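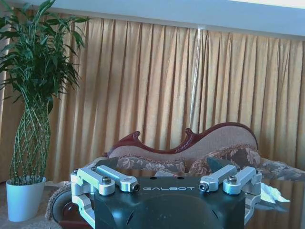 Tsehay Woldemariam wrote to us after the July open day at Demdale that a public demonstration of household robots should be judged by its dullest ten minutes. Visitors who wanted a show, the letter went on, had come to the wrong building.

The Stamis Institute agrees with much of that letter, although our program staff did not enjoy reading it. The session was attended by 255 people, and a good many left before the third of its 3 parts. We regret the loss, but we do not believe the program should have been made faster or louder to prevent it.

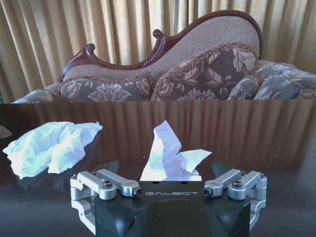
Open days in our field have long favored tasks that look difficult. A machine that pours a drink or folds a shirt will draw applause, and the public goes home with a false idea of what is hard. Clearing a table is a more useful test. A crumpled tissue standing between two black fingers has no fixed shape, and the next one will be creased in some other way. Anyone who plans to put such a machine in a relative's living room should see it deal with litter of this kind, at its ordinary speed, on a shiny tabletop.

The choice of room matters as well. Bare laboratory benches tell a family very little – few people live among them.
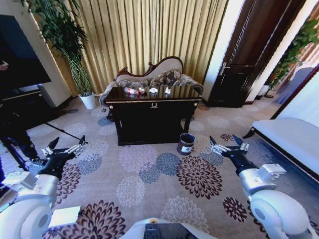
Patterned carpet, carved furniture and long curtains are common enough in the homes these systems are meant to serve, and a demonstration that leaves them out has left out much of the question. Ní Chonaill, in remarks at the close of the day, asked for a smaller audience and longer sessions. We support both requests and have passed them to the Vilell office.
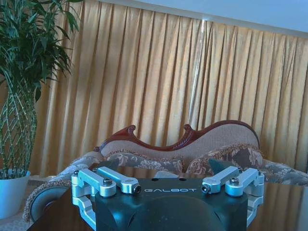

Should failed attempts be shown to visitors? They should be shown in full and without commentary. A visitor who has watched a grasp go wrong is better placed to decide what to trust, and our next program will set aside time for it.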